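Winter lets at Kitevmont

I've finally got the keys to the top-floor apartment in Brukov, and I'm a bit in love with it! It sleeps four, the tram stops right outside, and the bakery downstairs opens early (you'll smell it before your alarm goes off).

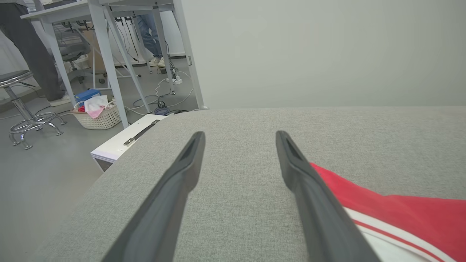 Norbert Pešek
Guest Stays Editor, Kitevmont

We're taking bookings from 8th December, at 258 a night with linens and heating included. Parking is 16 extra, so tell me when you book and I'll save you a space. June is already filling up – write soon if you want the balcony in summer!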